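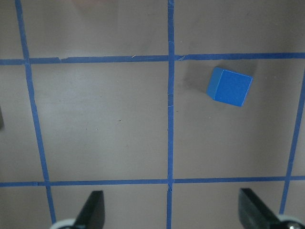 Samran Chuensuk
Intégration et essais pinces, atelier Wellden

Guide de mise en route, banc de comparaison
Section 4 : essai de prise sur grille, pince à deux doigts

Version d'avril. Remplace l'ancienne section 4, jetez les copies papier.

À faire pour chaque pince, chaque contrôleur, dans cet ordre. Pince Turnov d'abord, pince Endeo ensuite. Pas de mélange des deux dans un même relevé.

4.1 Avant de commencer

Bras à l'arrêt, contrôleur sous tension, arrêt d'urgence à portée de main. Caméra de poignet branchée, flux visible à l'écran. Section 3 terminée (repère outil enregistré). Si la section 3 n'est pas faite, inutile de continuer, les écarts ne voudront rien dire.

Matériel : ruban de masquage bleu, petit cube bleu, réglet, feuille de relevé F-2.

4.2 Préparer la grille

1. Essuyer le plateau. Chiffon sec. Les traces et petites rayures, on laisse. Les poussières et fibres, on enlève, surtout à côté du ruban.

2. Poser les bandes de ruban dans un sens puis dans l'autre. Tendre, appuyer du centre vers les bouts. Si une bande est trop courte, raccord par recouvrement, à plat.

3. Vérifier les croisements un par un. Un coin déchiré qui se relève, comme sur la bande horizontale du haut juste à droite de la bande centrale, se recolle ou se coupe au cutter. Les plis de la bande centrale : tolérés pour un essai à vide, à refaire avant une série mesurée.

4. Noter l'état du ruban sur F-2, colonne « support ». Même si tout est bon.

ATTENTION : doigts fins, bouts en biseau. À hauteur basse ils accrochent un ruban décollé et l'arrachent. Toujours faire la première descente en vitesse réduite.

4.3 Cadrage caméra

5. Ouvrir la pince en grand. Les deux doigts noirs doivent entrer dans l'image par le bas, un de chaque côté, avec la bande centrale qui passe entre les deux. Un seul doigt visible = support caméra tourné, retour en 3.6.

6. Contrôler la lumière. Un dégradé doux passe, un peu plus sombre à droite n'est pas génant. Un reflet franc sur le plateau, non. Déplacer la lampe, ne pas toucher à l'exposition.

7. Bloquer exposition et balance des blancs. Ne plus y revenir jusqu'à la fin de la série, changement de pince compris.

Note : les doigts sont perçus inclinés à l'image, les bandes aussi. Normal, effet de perspective. Ne pas redresser le support à l'oeil.

4.4 Placer le cube

8. Cube dans la case de droite, vers le haut, près de la bande horizontale. Un seul cube. Rien d'autre dans les cases.

9. Le tourner de travers par rapport à la grille. Un cube aligné sur le ruban donne des prises trop faciles, les deux pinces sortent à égalité et on n'apprend rien.

10. Regarder le masque de détection. Cube bleu sur ruban bleu, c'est voulu : le cube est un peu plus foncé et plus uni que le ruban, le seuil doit faire la différence. Profil de départ 58. Si le masque déborde sur le ruban, passer à 59. Pas plus haut, le bord du cube disparaît.

11. L'ombre du cube tombe en haut à gauche, côté bande centrale. Si elle est prise dans le masque, le centre calculé se décale. Activer le filtre « ombre », relancer.

4.5 Lancer la prise

12. Mode pas à pas. Approche au-dessus du cube, arrêt.

13. Rotation du poignet pour mettre les doigts face à deux faces opposées du cube. Contrôler à l'écran avant de valider.

14. Descente vitesse réduite. Fermeture. Temporisation 900 ms. Montée.

15. Noter : prise oui/non, glissement, contact avec le ruban, code controleur s'il y en a un.

16. Reposer, replacer à la main, recommencer. Puis même chose en mode continu.

ATTENTION : main hors zone avant toute reprise. Pince ouverte ne veut pas dire bras arrêté.

4.6 Changer de pince

17. Couper l'alimentation outil. Démonter, monter l'autre, resserrer la visserie côté moyeux blancs si la pince en est équipée. Vis qui tourne à vide : pince écartée, étiquette rouge.

18. Recharger le repère outil correspondant. Oubli classique.

19. Reprendre à l'étape 5. Pas à l'étape 12, le cadrage change toujours un peu.

4.7 Si ça ne marche pas

Cube non détecté : exposition restée en auto, voir 7.
Détection sur le ruban : seuil, voir 10. Ou pli du ruban qui prend la lumière.
Un doigt touche avant l'autre : repère outil, refaire 3.4.
Cube poussé sans être pris : angle poignet, voir 13.
Défaut contrôleur à la fermeture : relever le code, appeler Suksawat, ne pas acquitter deux fois de suite.

Feuilles F-2 remplies dans le classeur du banc. Suite en section 5, essai avec charge.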